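List: Gruvine readers and talk
Date: 6/12/24
Subject: Re: Has anyone stopped using feeds altogether?

Hello all,

On the question from Monday's digest:

> I gave up the Tasis app in January and I don't miss the arguments,
> but I do miss finding things. Everything I read now is something I
> already knew I wanted. Is anyone getting by without a feed, and if
> so, how do you come across anything new? I tried Durrani for a
> fortnight and it only sent me more of the same.

Yes, and I'm enjoying it far more than I expected to! I closed my Tasis account with 1,000 saved posts in it (I had opened very few of them a second time) and moved over to plain old web pages and a reader. I follow 109 sites at the moment. Most of them post once a month, if that, so it never feels like a chore, and when one of the quiet ones wakes up it's a small thrill.

The finding of new things comes almost entirely from link lists. People who keep their own sites love pointing at other people's sites, and you can follow that for a whole evening – a page on canal locks sent me to one on old telephone exchanges, and that sent me to somebody's 70 notes on repairing radios. No feed would have put those three in front of me, and I don't think I could have typed any of it into a search box.

I agree with you about Durrani. You can switch off the "more like this" setting, but it's buried under Account, then Reading, and it came back on for me after an update. Haretti is better if you want something ready made. It shows posts in the order they were written and stops when you reach the end. It stops! I had forgotten what that was like.

What I haven't solved is local news. Our town's paper puts everything on Tasis first and on its own site days later, with the comments missing. If anyone has a way round that I'd love to hear it.

I've put my list up as a file in the Gruvine shared folder, all 316 links including the dead ones I can't bear to delete. Help yourselves, and please add to it.

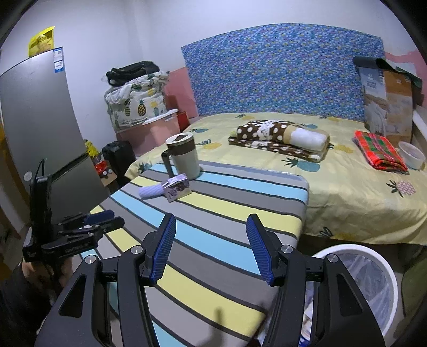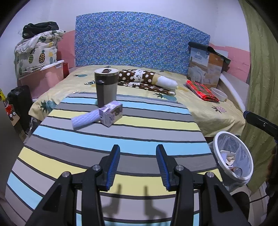 Getting the list into your reader

1. Save the file from the shared folder. Don't open it in a word processor, it changes the quote marks.
2. In Haretti, choose Import and pick the file. Other readers should have something similar under Settings.
3. Leave it to fetch. The first go is slow.
4. Remove whatever bores you. I won't be offended!

If the import fails, reply here with the message it gave you and I'll have a look at the weekend.

All the best from a very happy reader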